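Last updated: 16:42

Prermont tenants told to clear shared landings before December

Residents of a housing estate in Prermont have been told to remove shoes, racks, prams and other belongings from shared landings before new fire safety rules take effect in December.

Letters went out to all 151 flats on the Undel estate this week. They say that anything left in a stairwell, corridor or lobby after the start of the month will be tagged, and taken away if it is still there five days later. Items will be held in a store on the ground floor of the east block and can be collected free of charge for 13 weeks. After that they will be thrown out or given to charity.

The estate is managed by Altex, which took over the contract in the spring. The company said the change followed a routine inspection which found belongings on most of the landings in the two taller blocks, including bicycles, a chest of drawers and bags of recycling.

"We know that people have used the landings for years and that flats on this estate are short of storage," said Manolis Bakalis, the estate manager. "But the stairs are the only way out if there is a fire, and they have to be kept clear from top to bottom."

The previous managers allowed doormats and what they called "small tidy items" outside front doors. That rule has now been dropped. Doormats may stay if they have a rubber back and lie flat. Everything else must go inside, and that includes footwear.
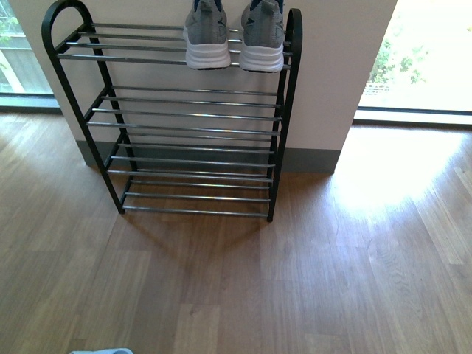

A four-tier shoe rack. Racks will have to be kept inside flats under the new rules.

Shoes have been the main sticking point. Many households on the estate take them off at the door, and the hallways in the smaller flats are less than a metre wide. At a residents' meeting in the laundry block, several people said they had nowhere to put a rack that would not block their own way out.

Lambros Vasilakis, who chairs the residents' group, said most of those at the meeting accepted the need for clear stairs but were unhappy with how the decision had been made.

"The first anyone heard of it was the letter," he said. "There was no survey and no visit. Families with three or four children have been told to find room for coats, boots and a pushchair in a hall where two people can't pass each other."

The group has asked for the deadline to be moved to the spring and for the empty pram sheds behind the west block to be opened up again. The sheds were locked after a leak in the roof and have not been used since. Mr Vasilakis said a repair had been promised twice by the last managers.

Altex said it would not move the deadline, but that it had agreed to look at the sheds. A roofing firm, Kalogeropoulos, has been asked to inspect them and give a price for the work. If the repair goes ahead, each shed would be split into lockers and offered first to families with young children and to residents who use a walking frame or mobility scooter.

A fund of 3,000 pounds has also been set aside to help with indoor storage. Tenants on a low income can apply for wall hooks, a narrow cupboard or a folding shelf, which will be fitted by the estate's own repairs team. Forms are available from the estate office, and applications will be dealt with in the order they arrive. Leaseholders are not covered – they will have to pay for any fittings themselves. 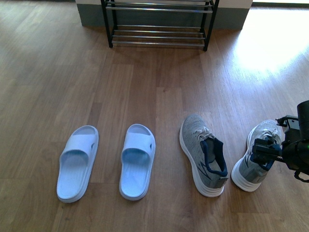

Slippers and trainers on an indoor floor. Footwear left on shared landings will be tagged from December.

The letter sets out which parts of the building count as shared. They include the landings, the stairs, the bin rooms and the covered walkway between the two taller blocks. Private balconies are not affected, although residents are reminded not to keep gas bottles or paint on them. The ground-floor flats, which have their own front paths, are also exempt as long as nothing is left within reach of the communal doors.

Bicycles may be kept in the racks by the car park. There is a waiting list for the covered spaces, and Altex said abandoned bikes would be cleared this month to free up room. Owners have been asked to pick up a yellow label from the office and tie it to the frame. Any bike without a label will be treated as abandoned.

Plants will be dealt with separately. A number of residents on the top floors keep pots on the window ledges of the stairwell, and some of these have been there since the blocks were built. Mr Bakalis said plants on the ledges could stay for now, provided they did not stop the windows from opening. Pots on the floor will have to be moved.

Staff will walk the blocks once a week from the start of December. Residents who need help moving heavy items can book a slot with the repairs team through the estate office, which is open in the mornings and until 6pm on the first working day of the month.

A second meeting will be held in the laundry block once the report on the sheds has been received.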